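Minutes of the Residents' Association meeting, Skivmont Court
August
Minutes taken by the secretary

The meeting opened at 7.10 pm in the ground floor meeting room. The minutes of the previous meeting were accepted with one correction: the lift was out of service for nine days, not "briefly".

1. Heating meters

The managing agent's letter about the new Vidatex meters was read out. It claims residents will "see the benefit from the first bill". The chair asked what benefit, and the letter does not say. The agent wants to fit the meters in all 89 flats before the heating goes back on and to charge £50 per flat for fitting, with a further yearly reading fee that is mentioned on page two and then not given a figure.

Several residents said they had been promised savings when the boiler was replaced and their bills went up. One resident who has had the same make of meter elsewhere said it worked well enough, although the display was hard to read. It was pointed out that a meter measures heat and does nothing about the gaps round the stairwell windows.

Agreed: to write to the agent asking for the reading fee in writing, the length of the contract, and who pays if a meter fails. No support to be given until there is an answer.

2. Stairwell windows

Two quotes have come in. Lobo would reseal all the landing windows for £577. Sotarer would do the same for £386, but the quote leaves out the top landing and says nothing about clearing away the old sealant. The meeting did not think these were the same job, whatever the covering note says.
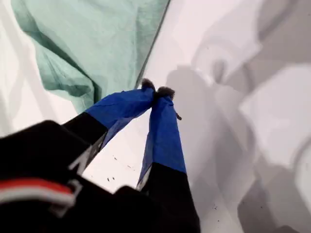

There was some discussion of whether the cheaper firm could be asked to price the top landing separately. The chair doubted that the saving would survive it. A resident on the second floor asked why the association was getting quotes at all when repairs to the common parts are covered by the service charge. The secretary replied that the agent had been asked this in spring and had promised to look into it – no reply has been received.

Agreed: to ask Sotarer for a full price, and to send both quotes to the agent with a copy of the relevant page of the lease.

3. Bin store

The new lock has been fitted. Fly-tipping has carried on as before, and the mattress is still there. The agent's suggestion of a "polite notice" was not thought likely to help, as there are three up already. A proposal to buy a dummy camera was put to the vote and lost.

4. Any other business

The front door closer is slamming again. It was adjusted in June by the same contractor who had adjusted it in April. To be reported, with a request for a new part this time.

A resident asked whether the garden could be used for a summer get-together. No objections, provided the side gate is locked afterwards. Nothing was decided about a date or about who would bring the tables.

The meeting closed at 8.35 pm. The next meeting will be held once the agent has replied on item 1, or in October if there is still no reply.

Contact the secretary through the letterbox in the main hall | © Skivmont Court Residents' Association | Back to top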